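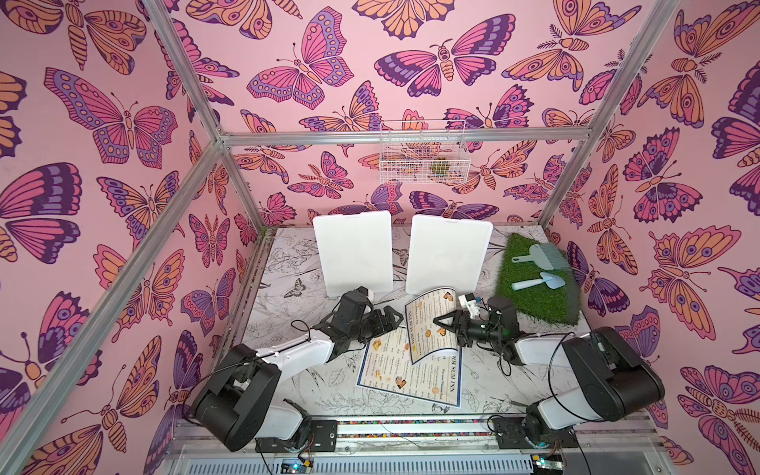
Menu time on the two-arm kit, butterflies and all.

So I've had the Colto two-arm kit set up for 3 weeks now and people keep emailing to ask if they should get one. Long answer coming, get a coffee!

First, what you get. Two arms, two grippers, the boards that run them, a bag of bolts in sizes that all look the same until they don't fit. You bring your own table and frame. I used aluminum extrusion, which I'd recommend to anybody, since you can slide things over a bit when you find out (as I did) that you bolted the left arm too close to the corner. The instructions are fine up to page 2 and then get very brief. I ended up following Pallavi Kushwaha's build notes for the cabling, and they saved me an entire evening.

I've been spending most of my time on paper. I love paper as a test because it's so rude. A block sits where you put it. A folded menu, like the Dim Sum Inn one on the table up there, springs and curls and slides away the second you push on it, and with one arm you mostly end up chasing it across the table. With two you can have one gripper deal with the flap while the other stays near the flat side, and suddenly it feels like a job you could get done. My folds are still ugly. Sizwe Mtshali says to slow the closing speed way down and he's right, I run mine at 65 out of 255 and the corners come out far less chewed.

Things I like: the grippers are slim enough to get at an edge, the arms are quiet enough to run while my kid is asleep, and support wrote back to me the same day (thank you, Zodwa Buthelezi!). Swapping a finger takes one small hex key.

Things I don't: the cables. They loop out along the outside of the arms and I'm forever worried about snagging one, so please, Colto, sell us some decent clips. The software also forgets my home position after every update, and I've retyped those numbers so often I know them by heart. And the menus in the app (the other kind of menu) are a maze.

Would I buy it again? Yes, if you want two arms and enjoy fiddling. If you only plan to pick things up and put them down, get the single arm and keep the change. I'm trying the small garden tools next, and the little hand shovel is the one I'm nervous about. Leave me a comment if you've found a good grip for skinny handles.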